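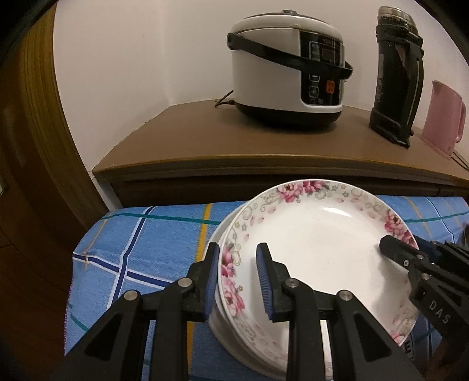
Practice 2: lifting a plate by the rim and setting it down

Do this practice after you have opened and closed the gripper on a foam block and are used to the feel of it. You will work in pairs at the table with the blue cloth. One person holds the grippers and the other starts and stops the recording and keeps the log. Switch after every ten lifts.

What you need
One pair of hand-held grippers with the ribbed blue pads
Plates from the Sivau box, flowered and plain
One basin or bowl
The log sheet and a pencil

Before you start
Wipe the pads with a damp cloth and let them dry. Dust in the ridges makes china slide. Check each pivot screw with a fingertip. If one turns freely, tighten it until it stops and then open and close the jaws a few times. Tell Fadime if a jaw still sticks.

Smooth the tablecloth flat. Folds will tip a plate when you put it down, and the log will show a bad release that was not your fault.

The lift
1. Open both grippers all the way before you move toward the dishes.
2. Bring the first gripper in so that the rim lies between the two pads, one pad behind the rim and one over the face of the plate.
3. Close until both pads touch. Stop there and wait a second, then close a little more. Most chipped plates come from closing in one fast squeeze.
4. Tilt the plate up from the table. Keep your wrist straight and move from the elbow.
5. Bring the second gripper in from the other side to steady the plate. Do not let the two sets of linkages touch each other.
6. Hold still while your partner counts to three, then lower the bottom edge to the cloth first and let the plate down slowly.
7. Open the first gripper, then the second, and back both away before you turn your hands.

The basin
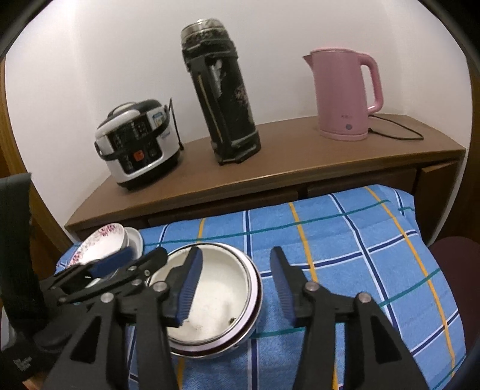 Usilside Student Robotics Club, Manipulation Team

The enamel basin is wider than it looks from above, so open the jaws fully and get a pad out on each side before you come down. Pick one side and grip the rim there. Closing on the whole basin at once will only push it across the cloth. The second gripper can keep the stacked dishes from sliding while you work.

The enamel rim is slippery compared with the plates. Expect to drop the edge a few times. Keep the basin low, no more than a hand's width off the cloth, until you have a clean run of ten.

Writing the log
Give every lift a line, including the failed ones. Write G for a good lift, S for a slip and T if the dish touched another dish. Do not erase a line. If you stopped the recording late, put an L after the letter and go on.

Each pair should finish 80 lifts before the February meet. The team needs 1,000 in total for the Brendero entry, and a short, careful session is worth more to us than a long one with tired hands. Stop when your grip starts to shake.

Common problems
The plate turns in the jaws. You are gripping too near the edge. Let it down, open, and take in more of the rim.
The pads meet at an angle. Your wrist is rolled. Turn your hand until the pads lie flat against the china.
The plain plate comes up with the flowered one. Slide the front plate sideways a little before you lift.

Putting away
Plates go back in the box with a sheet of paper between them. Leave the grippers open on the shelf so the pads do not take a set. Log sheets go to Marius Bratu, and questions about the grippers go to Fadime Eren.

Last changed September 26, 2019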